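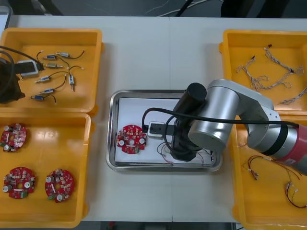

Nornenside Small Electronics Sorting Set

Data card, version 2

Summary

The Nornenside Small Electronics Sorting Set is an image collection concerned with the separation of circuit boards, wire and loose components into bins. It contains 1264 still images covering 295 sorting sessions. Each session begins with a mixed lot of parts in a metal tray and ends when the tray is clear or when the session is closed by the person in charge. The set was prepared to support work on part recognition, on the description of mixed lots, and on the planning of sorting order.

This card sets out what the collection contains, how the lots were made up, how the labels should be read, and the limits within which the collection may be relied upon. It replaces the card issued with version 1 in June.

Maintainers

The collection is maintained by the Materials Recovery Section at Nornenside. Danjuma Aliyu is responsible for the contents of the lots and for the part list. Vimala Namboodiri is responsible for labeling, corrections and releases. Requests for changes should be addressed to the maintainer concerned.

The work surface

Sorting is carried out on a white table. The standard layout consists of a shallow metal tray with four orange-yellow plastic bins, two on the left and two on the right. The tray has rounded corners and a raised rim, and is fitted with a flat white liner. The liner gives small dark parts a plain background and is replaced when it becomes marked or creased. The rim is reflective, and users measuring color near the edge of the tray should allow for this.

Bins are referred to throughout by position: upper left, lower left, upper right, lower right. These names are given as seen in the images. The bins carry no fixed meaning of their own. The assignment of part classes to bins is stated in the session record and differs between the two groups of lots described below.

Contents of the lots

The parts come from discarded household and office equipment. Equipment was opened and stripped at the Andier workshop before any parts reached the sorting table. Batteries, glass and anything showing signs of leakage were removed at that stage and do not form part of the collection.

The following classes are used.

Board, populated. A circuit board of any shape or color with components still attached. Round boards, including those with a notched outline, belong to this class and are not labeled separately. Capacitors, terminal blocks and other components that remain fixed to the board are treated as part of the board.

Board, bare. A circuit board from which all components have been removed. Traces of solder are permitted.

Wire and cable. Any length of conductor, insulated or otherwise, that is not attached to a board. Thin red and dark wires are very common in this class. Where several wires lie across one another and cannot be told apart, they are labeled as a single bundle.

Loose component. A single part that is no longer fixed to a board, such as a capacitor, a switch or a connector.

Hardware. Screws, brackets, clips and spacers.

Other. Material that fits none of the classes above, including fragments of housing.

Lot groups

The Ornudham lots contain a small number of parts, usually one board with some wire. They are intended for the study of individual parts and of the way thin wire lies beside or beneath a board.

The Santoro lots are denser. Parts overlap, and boards may rest on top of hardware or loose components. Labels in these lots are less certain, and the confidence field should be consulted before they are used.

Labeling

Each image was labeled by one person and reviewed by a second. The labelers recorded the class of every part in the tray, an outline, and a note of whether the part was fully visible. Parts already in a bin were labeled only where their class could be determined from the image itself. The session record was not used to fill in parts that could not be seen.

A part that is partly covered is outlined only where it is visible. The outline is not extended by guesswork. Wires that pass behind another object and appear again on the far side receive two outlines joined by a common number, provided that both reviewers agreed that they belong to the same wire. Where agreement was not reached, the outlines were left separate.

The confidence field takes one of three values: certain, probable and unclear. The value "unclear" indicates that the reviewers could not settle on a class. It should not be read as an error in the image.

Files and records

Images are stored by session, with one folder for each. Every folder contains a session record giving the lot group, the assignment of classes to bins, the order in which parts were removed where this was noted, and any remarks. The part list is supplied as a separate table and may be joined to the session records by lot number.

The order of removal is missing from some of the early Ornudham lots. These sessions are marked in the record and should be left out of any study of sorting order.

Known limitations

The range of equipment is narrow. Lighting units, chargers and small appliances make up most of the material, and boards from computers or telephones are few. Results obtained with this collection should not be taken to hold for such boards without further checks.

The distinction between wire and loose component is not always firm. A short wire ending in a connector was labeled as wire in version 1 and, in some cases, as a loose component in version 2. A list of the affected images is included with the release.

The collection provides no weights, no measurements of metal content and no electrical test results. It cannot be used to estimate the recovery value of a lot, and statements of that kind should not be attributed to it.

Changes in version 2

Outlines for overlapping wire were redrawn. The classes for populated and bare boards, formerly combined, were separated. The confidence field was added to all images. Sessions in which the liner had shifted far enough to cover part of the material were withdrawn.

Conditions of use

The collection is available for research and teaching. Copies may be passed to others provided that this card goes with them unaltered. Published work should name the collection and the version used. Corrections are welcome and should state the session, the image and the label in question.

Card last revised August 28, 2022.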